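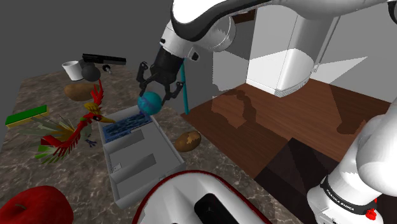
Open Day at Sirance, Steleldale

Home News Guides Mods Forum Log in

Posted June 4, 2025

Sirance opened its studio to players for one afternoon, and I went along to see the new build of Stakeck. The studio is in the old Picard building in Steleldale, a short walk from the train station. There is no sign on the street side. The entrance is through the parking lot at the back.

Check-in was quick. They gave out badges and a sheet with the session times, and phones were fine everywhere except the art floor. More than 380 people had signed up, so we were split into groups and sent around in different orders. Mine started with the talk on ship building.

The main news is that blocks can now be placed on a half grid. You hold the modifier key while placing and the block snaps to the smaller spacing. It works on armor and interior walls but not on thrusters or doors yet. Someone asked about old save files, and the answer was that existing ships load as they are and only new blocks use the half grid.

After that we got to play. The demo area had five stations set up with the same survival map, and each of us had a turn long enough to build a small miner and fly it to the first asteroid. The controls felt close to the current version. The inventory screen has changed: cargo is sorted by type when you open it, and you can pin items to the top of the list. I had trouble finding the conveyor settings, which have moved to the second tab.

Multiplayer was shown on a big screen only. Two ships docked and traded ore while both were still moving. It stuttered once when a third ship came into range. They said the servers used for the demo were in the same building, so I would not read much into how smooth the rest was.

The sound room was the part I liked best. They played the drill noises with and without air, and the version without air is mostly a low hum through the hull.

Food was sandwiches and coffee on the ground floor. The shop had shirts and a printed block chart, and the chart was sold out by the time my group got there.

The half grid goes to the test branch later in June. Parking is limited, so take the train if they run another one.

This site uses cookies to remember your settings. Accept Decline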